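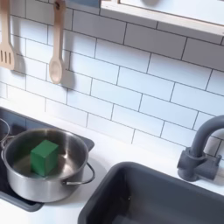
Widmer Side Mount Kit, version 2: review after one winter of use

By Duván Urrego
Feb 1, 2023

We run a tabletop arm over a toy kitchen. It moves blocks and plastic vegetables in and out of a steel pot, and it works near the sink and the faucet. The kitchen is a Climwood, the arm is a Drornia, and until last May the arm stood on a plate I had cut myself and screwed to a bench. The Widmer kit replaced that plate. This review covers fitting it, setting the arm up on it, and what I have had to do to keep it running.

I paid for the kit. It cost $84 with shipping.

What comes in the box

There is a steel base plate with slotted holes, a pair of screw clamps, a bag of bolts, a strip of cable clips with adhesive backs, a flat wrench, and a set of replacement pads for the gripper fingers. The manual is a folded sheet. It has good drawings and very little text, and it skips the part about cable routing completely.

Version 1 of the kit had round holes in the plate. The slots in version 2 are the main change and the reason I bought it. With slots you can swing the base a few degrees before you tighten down. With round holes you got whatever angle you drilled.

Fitting it

Removing the old plate and fitting the new one took me 51 minutes, working alone. Most of that was cleaning up old screw holes and getting the bench level. The clamps go on quickly. They have rubber faces that grip well, and after the first day I went around them once more with the wrench because the rubber had settled.

I set the arm up at the right-hand side of the kitchen, so it reaches across the sink to get to the cooktop. This is a long reach and it puts a lot of the weight out front. It also keeps the base off the countertop and leaves the front clear, which I wanted so I could reset the toys without leaning around the arm.

Things to get right before you tighten the bolts:

Set the base angle with the arm stretched out over the cooktop, not folded up. A small error at the base is a big one at the fingers.

Check the height against the faucet. The long segment of the arm passes right over it when the gripper is at the pot. I had to raise the plate on a pair of shims to get enough room.

Move the arm by hand through every position you plan to use, with the motors off and your other hand under the elbow.

Mark the plate position on the bench with a paint pen. If the kitchen or the bench gets bumped you will want those marks.

Fasten the kitchen too. A play kitchen is light, and if it slides then your careful base position means nothing. Mine is screwed to the bench through its bottom panel.

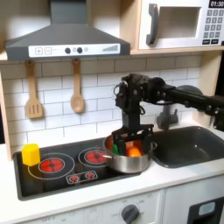
Cable routing is where I lost the most time. The clips in the kit are fine for the base and the first segment. At the wrist you need slack, enough for the joint to turn both ways, and if you pull the cable tight there it will work its way out of the connector. I left a small loop. Too big a loop is also a problem, as it can catch on the pot handle when the arm comes in low. I went through three tries before I was happy with it, and I now use a fabric tie there in place of the clip from the kit.

Calibration

The kit includes nothing for calibration, and it should. Even a printed card with a few crosses on it would help. I made my own routine, which goes like this.

Home the arm. Bring the gripper straight down over the front-left burner, closed, and stop just above the surface. The burners on the Climwood are printed on the cooktop, so the middle of the rings makes a decent target. Then lift and go to the tip of the faucet, with the fingers just beside it. If both points are right, the rest of the kitchen is usually right too. If the burner is good and the faucet is off, the base has turned. If both are off by the same amount, the base has shifted or the kitchen has.

I do this at the start of each session. The arm should come down beside the faucet without touching it. The faucet is only a toy part on our kitchen and I have already glued it back on once, during the time of the old plate. 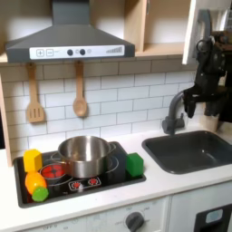
After that I run one slow pick with a block, from the counter side of the cooktop into the pot and back out again. A block is better than the vegetables for this. It has flat sides, so if the fingers are not closing square you see the block twist right away. A carrot will roll into the fingers and hide the fault.

The pot itself deserves a mention. Steel walls don't forgive a gripper that comes in at an angle. The fingers will hit the rim, the pot will slide, and the arm will be pushed a little at the wrist. I have my speed limit set low for anything below the rim and I suggest you do the same. It makes for a slow cycle. I can live with it.

Looking after it

I check the base bolts every 500 cycles. In the first weeks I found one or two a quarter turn loose. I put thread lock on them and have had no movement since. The clamps have stayed tight apart from that first settling.

The wrist screws are a different matter. They belong to the Drornia arm, so this is no fault of the kit, but a stiffer base does seem to send more of each bump up into the wrist. I put a wrench on those every time I do the base. It takes a minute.

Finger pads wear at the tips first. The Widmer pads are softer than the ones that came with the arm, and they hold smooth plastic much better. They also pick up dust. I wipe them with a damp cloth and let them dry before use. Alcohol made my first pair go hard and shiny and I had to throw them out, so don't use it. A pair lasted me roughly two months.

Wipe down the pot and the cooktop while you are at it. Dust and bits of pad rubber collect on the bottom of the pot, and a block will skid on that.

One repair

In the fall I had one of the clamps strip. The screw turned and the clamp face did not move. I wrote to Widmer and they mailed a new one without asking for photos, but it took nearly three weeks to arrive. While I waited I used a woodworking clamp from the hardware store, and it held fine. The replacement has a coarser thread than the original. I would guess they have seen this before.

Swapping the clamp meant going through the base angle and the burner and faucet points again. The paint marks saved a lot of that work. I was back up in under half an hour.

Compared with the Funenau plate

I borrowed a Funenau base plate before I bought this one. It is thicker and heavier, and if you have a steel table with threaded holes it is the better plate. On a wooden bench it is a nuisance. You have to drill through, and there is no way to adjust the angle afterward. It does come with a proper cable guide that runs the full length of the arm, and I wish Widmer would copy it.

What I like

The slotted plate. The grip of the clamps. The softer finger pads. It takes up little space on the bench, and I can take the arm off for service and put it back on its marks.

What I don't like

The manual. No calibration card. The wrist clip is too stiff for the job. Replacement pads are sold only in packs with the bolts, so I now own a lot of bolts.

Would I buy it again

Yes, for a light arm on a wooden bench. If your arm is heavier than mine, or if you run it fast, I would look at the Funenau and drill the holes. I have a second kitchen to set up in the spring, with the sink on the other side, and I have ordered another Widmer kit for it. The plate can be flipped for a left-hand base according to the drawings. I have not tried that yet and will add a note when I have.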